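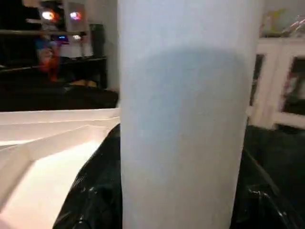 Building a Phono Preamp for My Grandpa's Turntable
Final report, Intro to Audio Electronics
Dec 29, 2021

So, the assignment was "build something that makes or improves sound," and most of the class went for guitar pedals or little speakers. I already had a turntable sitting in my closet that I'd never been able to use, and I wanted to finally hear it. My lab partner Nafula Odera was up for it too (she has way more records than I do), so we signed up for a phono preamp back in September and got going.

Why a turntable needs one

The signal coming off a cartridge is tiny, just a few thousandths of a volt. If you plug it straight into a normal line input you get something very quiet and very thin, like a radio playing in the neighbor's garage. Two things have to happen. The signal has to be made a lot bigger, and the tone has to be put back the way it was, because records are cut with the bass turned down and the treble turned up. The curve that undoes this is called the RIAA curve, and getting it right was most of our work. It has three time constants: 3180, 318 and 75 microseconds. I can now recite these in my sleep.

The design

We went with two op-amp stages and put the RIAA network between them instead of in a feedback loop. Our instructor, Priit Mägi, told us the feedback version uses fewer parts, and he's right, but with the passive version you can measure each half separately and see who's to blame when it goes wrong. For beginners that felt worth a couple of extra resistors.

The input is set up for a moving magnet cartridge, so it has the usual 47k load. We thought about adding a switch for moving coil cartridges as well and drew up half of it, then dropped it. I don't own one and couldn't have tested it.

Power comes from a wall adapter that puts out AC, and we rectify and regulate it inside the box. This part ate most of our first month. The schematic is boring, but I'd never soldered a regulator before and I managed to put the negative one in with the pinout of the positive one. They're different! It got very hot very fast and that was the end of that part. Nafula has asked me to mention that she had the datasheet open at the time.

Picking parts

We bought resistors at 1 percent tolerance and just trusted them. Capacitors were another story. The ones in the RIAA network set the tone directly, and if the left and right channels don't match, the stereo image goes wobbly. We ordered a bag of film capacitors from Zastetti and measured all 23 of them on the lab meter, then picked the closest pairs. It took an afternoon and a lot of little paper labels. I'd do it again, it made the two channels line up really nicely later on.

The case is an old Prondix modem shell that Sarmīte Paulauskas let us have from the parts shelf. It's steel, which is good for keeping hum out, and it's also steel, which is terrible for drilling with the bits we have. The holes for the RCA jacks are not in a straight line. Please don't look at the back.

The hum

Oh boy, the hum. The first time we hooked everything up in the lab at Clellport we put on a record, dropped the needle and heard a big fat buzz with some music hiding behind it. I was pretty crushed.

Here's what we tried, in order. We swapped the cables for shorter ones, which changed nothing. We moved the wall adapter to another outlet and it got a tiny bit better, or I wanted it to. Then Vija Venckus came over from the next bench, looked inside for maybe ten seconds and asked why we had two ground wires going to the case in two different places. We had made a loop. I cut one, ran everything back to a single point near the input jacks, and the buzz dropped by so much that I thought I'd broken the amp. What's left is a soft hiss that I can only hear with my ear right up to the speaker.

Measurements

We fed in a signal generator through an inverse RIAA network (we built that too, on a scrap of perfboard) and checked the output at a bunch of frequencies. From 300 Hz up to the top of the range both channels stayed within half a decibel of flat. Down low it sags a bit, and at 20 Hz we're 2 dB under. I think the coupling capacitor between the stages is too small. We had a larger one on hand but it wouldn't fit on the board, so it's going on the list for next time.

With a 5 mV input at 1 kHz we got 520 mV out of the left channel and a hair less out of the right. That works out to a gain of a little over 40 dB, right where we wanted it.

How it sounds

I know this isn't a real measurement, but we did a listening session with the preamp and the built-in one on the lab's receiver, switching between them while people faced the wall. Aivar Vasiliauskas picked ours every time on the piano record and couldn't tell them apart on the rock one. Nafula liked the receiver better for vocals — she says ours is a little dry. I like ours for everything, but I soldered it, so take that how you want.

What I'd change

A bigger coupling cap, like I said. A proper circuit board too, since the perfboard is a mess underneath and I'm scared to move it. I'd also put the power supply in its own box, and buy a step drill. The moving coil switch is still tempting, and Nafula has already started drawing the other half of it.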